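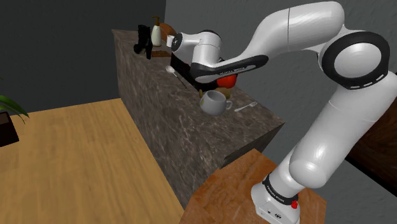
Simulated counter station, arm on wooden platform, marble-top block behind.

Urnside kitchen manipulation station
Pre-purchase safety and layout checklist, revision 2
Checked by: Anil Annamalai. Comments: Chathurika Weerakoon, Florin Vlad
Status key: OK / OPEN / HOLD (no order placed until closed)

1. Mounting and base

1.1 Platform load rating stated by supplier – OPEN
Comment (FV): The model has the base on a wooden platform. Wood is fine for a layout study. The quote from Tveit lists the platform without a load figure or bolt pattern. Ask for both.

1.2 Counter height fixed – OK

1.3 Stop button reachable from operator side – HOLD
Comment (CW): Budget for a separate wired stop on a post, placed outside the reach envelope. Line added under safety hardware.

2. Reach and clearance

2.1 Full reach over the back of the counter – OK in simulation
Comment (AA): Repeat on the real arm before acceptance. Joint limits in the model were entered by hand and have not been checked against the manual.

2.2 Clearance between elbow and rear wall – OPEN
Comment (FV): Depends on which room we get. The Parkari room is deeper, but the power feed would have to be moved and that cost is in no one's budget.

2.3 Forearm clear of tall items on the counter – OPEN

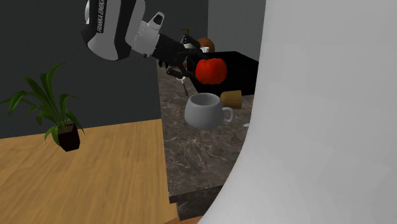
2.4 Gripper approach near mugs and other breakable ware – HOLD
Comment (CW): Ceramic stays in the test set, so we need a tray or raised edge along the front of the counter. Priced at 31 per piece from Fotness, two pieces needed. Spare fingers should go on the same order.
Comment (AA): Agreed on the edge. Spare fingers can wait until we know the wear rate.

3. Surfaces and food items

3.1 Counter surface cleanable, no open joints – OK
Comment (FV): Real stone is over budget. A marble pattern on a cheaper top is enough for the vision work, provided the veins and gloss are similar.

3.2 Real produce or replicas – OPEN
Comment (CW): Replicas for the first month. Put nearly 1000 aside for consumables either way.

4. Sign-off

4.1 Risk assessment attached – OPEN, with Thierry Riviere

4.2 Training hours included in quote – OK

4.3 Delivery in June confirmed in writing – OPEN
Comment (AA): Verbal only so far. Items 1.3 and 2.4 must be closed before the purchase request goes to Catinca Radu.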